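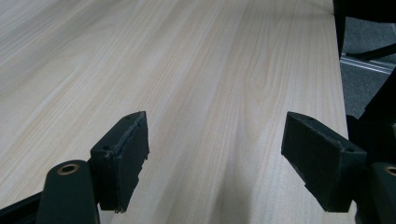 Monday, late. Proofs of the chapel booklet back from Drelport, 148 pages, and Gönül has already found the bishop's name spelled two ways. Spent the evening on the chapter about the old pews. Wrote "pale wood, straight grain, one arch in the middle like a church window" and left it at that, Bülent can cut it if he wants. Printer wants 1,000 copies or no discount. Too many for teh parish! Still no caption for the bell. Call Domenica before 11. Bed.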